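Print this article E-mail to a friend
Reading time: 4 minutes
Search Search the archive Go

The bread that waits until morning

Aleksandra Ziółkowski mixes her dough at nine in the evening and does not touch it again until she gets up. She has baked this way since she moved to Undimby, where the only bakery opens on Wednesday and Saturday and sells out before lunch. Her loaf has flour, water, salt and a pinch of dried yeast in it. The kitchen is cold in December and the dough takes its time.

Slow bread has been coming back in small towns for a while. Some of the people baking it learned from a parent. Most of the ones I spoke to learned from a bag of flour, or from a neighbor who had too much starter and wanted to give some away.

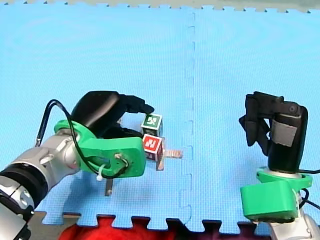

Flour is where the arguments start. The mill at Brulleck sells a stoneground wheat that soaks up more water than the supermarket kind, and people who switch to it often end up with a dry, tight loaf the first time. Maja Czarnecka, who runs the mill shop, tells customers to hold back none of the water and add 40 grams on top. She also tells them to let the wet dough sit for half an hour before the salt goes in.

Eskil Sandberg thinks that is too fussy. He bakes 10 loaves a week for his family and two households on his road, and he throws everything in the bowl at once. His bread is flatter than Czarnecka's and has a darker crust. He likes it that way and so do his neighbors, who pay him in eggs.

What they agree on is time. A dough left overnight needs very little yeast and hardly any kneading. The flavor gets deeper and a bit sour, and the loaf stays good for longer. Sandberg's keeps four days in a cloth bag. After that he cuts it up for soup.
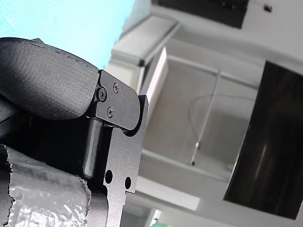
Can you bake this kind of loaf in an ordinary oven?

Any oven that gets properly hot will do. Put a heavy pot with a lid inside while the oven warms up, then drop the dough in and cover it for the first half of the bake. The lid holds the steam in and the crust stays soft long enough for the bread to rise.

Sarla Solanki uses an old enamel pot she bought at a yard sale. She starts with 300 grams of flour, enough for one small loaf, and bakes it before work. Her first few were pale and heavy. She now leaves them in until the crust is the color of a chestnut, takes them out with two dish towels, and cuts them when she gets home.

E-mail this article Print Back to top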